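¡Vuelve la caja de los picoteos!

¡Ya tengo otra vez la caja en la mesa del comedor y estoy feliz! Me encanta este ritual de julio: mantel puesto, caja abierta y a meter paquetes.

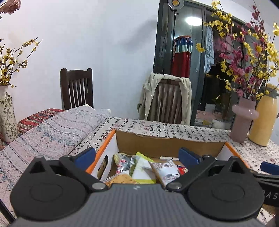
Este año la norma es sencilla: nada que pase de 50 gramos, que luego en la mochila todo se aplasta (¡lo que sufrí con las galletas camino de Plelldale!). Lo salado va delante, a mano, y lo demás de pie, para verlo sin revolver. Para las 11 de la mañana siempre hay alguien con hambre, así que yo repongo por la noche, antes de las nueve.

Me falta probar los palitos de Lollus, que me los han recomendado un montón. ¡Si tenéis algún picoteo favorito, contádmelo en los comentarios, que todavía cabe algo!

Usamos cookies para mejorar tu visita. Aceptar | Más información
Contacto | © Blog de Dinis | Volver arriba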